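Old towers: should you pay for the "refresh"?

By Hammad Mohmand

Several members have forwarded me the same leaflet from Skareck, the outfit offering to "bring your old desktop back to life" for 489 pounds. You post the machine off, they fit what they call a Rarkon bundle, and it comes back "as good as new". I've read the leaflet twice and I still can't find a sentence in it that says which parts you get.

I rang them. The man was polite. He told me the bundle was "matched to the customer", and when I asked what it would be matched to in the case of a plain office tower with a supermarket monitor, he said someone would call me back. That was before the Feb 14, 2019 meeting and I'm still waiting.

My own view is that most desktops people bring along to us want very little. A bit more memory, perhaps, or a drive that isn't on its last legs, and a good clean. Muammer Güneş priced up a typical job from ordinary suppliers and got to 177 pounds, and he'd gone for the dearer drive. You can quarrel with his choices (I did, over the drive) but I can't see how the gap gets filled with anything except postage and optimism.

Then there's the question of what fits. The leaflet talks as though any processor will go in any old case. It won't. The socket on the board decides, and after that the maker's own software may refuse a chip that fits perfectly well. Memory is nearly as bad. Two slots is common on the cheaper boards, so the "simply add more" advice you see online often means taking out what you've got and buying a bigger pair. Get the side panel off and look before you spend a penny.
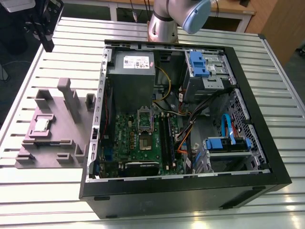 Is it worth keeping the old power supply?
Keep it if it's quiet, if it has the right leads and if the wattage on its label covers whatever you're adding. Replace it if it smells burnt or the fan grinds. Never open one up, even unplugged.

On processors, a word of warning. With the lever up, the contacts inside the socket are easily ruined by a dropped screw or a sleeve, and I don't believe the videos where somebody straightens the lot with a sewing needle in 5 minutes. If you're not changing the chip, leave it where it is.

Trenia, who sell refurbished business machines, have been mentioned as the sensible alternative. Possibly. Their prices look fair, but "refurbished" covers everything from new parts throughout to a wipe with a damp cloth, and their four grades are explained nowhere that I could find. Ask how old the drive is. Baran do at least print it on the invoice, though they charge for delivery and the guarantee is short.

If you have a tower you're unsure of, bring it in with its power lead and we'll have a look at it on the bench. Please copy your files off first. We'll tell you what we think it needs, and in some cases that will be nothing.

The next repair evening with spare bench space is in May. Names to Muammer, please, as I lose bits of paper.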